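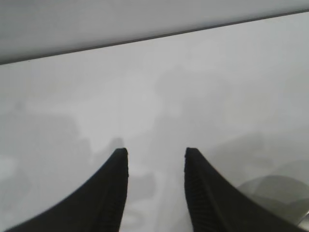
Barbara Górecki schrieb unter den letzten Beitrag, der Greifer werde nie wiederholgenau, solange ich den Nullpunkt über den Motorstrom suche; ein Endschalter koste fast nichts und erspare mir die Filterei. In der Sache hat sie recht. Ich bleibe vorerst trotzdem bei der Strommessung, weil im Gehäuse der Platz für den Schalter und das zusätzliche Kabel fehlt.

Stand 3. Juni 2024: Die schwarzen Finger sind montiert, Innenseite konkav, Spitzen stumpf. Die Referenzfahrt läuft jetzt in zwei Stufen, erst schnell auf Anschlag, dann 11 Schritte zurück und langsam wieder an. Ausgelöst wird bei 49 Prozent des eingestellten Maximalstroms. Darunter meldet die Steuerung schon beim Anfahren einen Anschlag, deutlich darüber verspannt sich das Getriebe.

Die Firmware heißt bei mir weiterhin Flirkia und hat einen eigenen Zweig für die Handkamera bekommen. Belichtung und Fokus stelle ich fest ein — die Automatik regelt auf der hellen Fläche ständig nach. Die Werte passen noch nicht: Das Bild ist zu hell, der Hintergrund unscharf.

Offen sind die Zugentlastung am Handgelenk und ein Satz Finger aus weicherem Material. Das Filament dafür liegt in der Werkstatt in Ditstead, gedruckt wird im Juni. Die STL-Dateien lade ich hoch, sobald die Bohrungen stimmen.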